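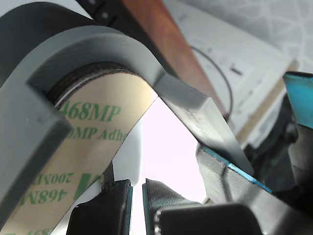

Kann ein Roboter heute schon zuverlässig Klebeband von der Rolle nehmen und aufkleben?

Unter festen Bedingungen klappt das, mit passendem Halter und immer gleichem Teil. Sobald Rolle, Folie oder Werkstück wechseln, steht wieder ein Mensch daneben.

hedvika_s
Mo, 21:14
So steht es jedenfalls in der FAQ hier im Unterforum, und ich finde das noch geschmeichelt. Wir kleben bei uns in Sirnach jeden Tag doppelseitiges Band auf kleine Gehäuse. Aufkleben ist geschenkt. Das Abziehen vom Liner ist die Arbeit, dafür braucht man Fingernägel und schlechte Laune. Ich habe beides, der Automat hat keins davon.

Bleddyn E.
Mo, 21:32
Etikettenspender gibt es seit Jahrzehnten. Liner um eine scharfe Kante ziehen, Kleber löst sich vorne ab, fertig. Dafür brauche ich keinen Arm mit sechs Gelenken und schon gar keine KI.

hedvika_s
Mo, 21:40
Ja, mit gestanzten Etiketten. Ich rede von Streifen, die jemand auf Länge schneidet, und zwar jedes Mal anders, weil der Kunde es sich beim Mittagessen überlegt hat.

gwilym_dredis
Mo, 22:05
Beide recht, beide unrecht. Wir haben bei Dredis im Juli einen Versuch laufen gehabt, 100 Teile am Stück. Aufsetzen war gut, auch der Winkel. Gescheitert sind die meisten Ausreißer am Abziehen, und zwar fast alle nach dem Rollenwechsel. Die neue Rolle war strammer gewickelt, und damit war der schöne Ablauf dahin. Drei Tage Nachjustieren für etwas, das meine Tochter beim Telefonieren macht.

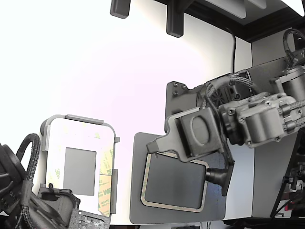 Arm mit Saugnapf am gehaltenen Teil, links der weiße Halter mit dem Klebestreifen an der Seite

Bleddyn E.
Mo, 22:11
Sauger für flache Teile unterschreibe ich sofort. Klebeband ansaugen ist eine andere Geschichte — da kommt dir der Streifen einmal quer an den Napf und du darfst den Napf wegwerfen.

haf_trevor
Mo, 22:30
Darf ich kurz die Haushaltsfraktion vertreten? Mir ist das Klebeband wurscht. Ich will etwas, das die Spülmaschine ausräumt. Mein Saugroboter von vor 3 Jahren verheddert sich immer noch im selben Ladekabel, und der hat genau eine Aufgabe.

gwilym_dredis
Mo, 22:38
@haf_trevor Spülmaschine ist schwerer als Klebeband. In der Halle darf ich wenigstens bestimmen, wo die Sachen liegen. Versuch das mal mit deiner Familie.

haf_trevor
Mo, 22:41
Punkt für dich.

myfanwy_p
Mo, 23:02
Ich widerspreche der Runde mal insgesamt. Ihr vergleicht immer mit einer geübten Kraft am Vormittag. Bei Wesside hatten wir in der Spätschicht einige 3 Prozent schief geklebte Teile, und zwar von Menschen, die das seit Jahren machen. Wenn der Arm langsamer ist, dafür nachts um zwei genauso klebt wie um neun, nehme ich ihn. Den Rollenwechsel macht dann halt jemand von Hand.

hedvika_s
Mo, 23:09
Dieser Jemand bin dann ich, nehme ich an. Um zwei.

Bleddyn E.
Mo, 23:15
Bleibt bei Spenderkante und Anschlag. Wer mag, schickt mir eine PN, ich habe noch die Maße von unserer.

myfanwy_p
Mo, 23:20
PN ist raus. Überzeugt bin ich trotzdem nicht.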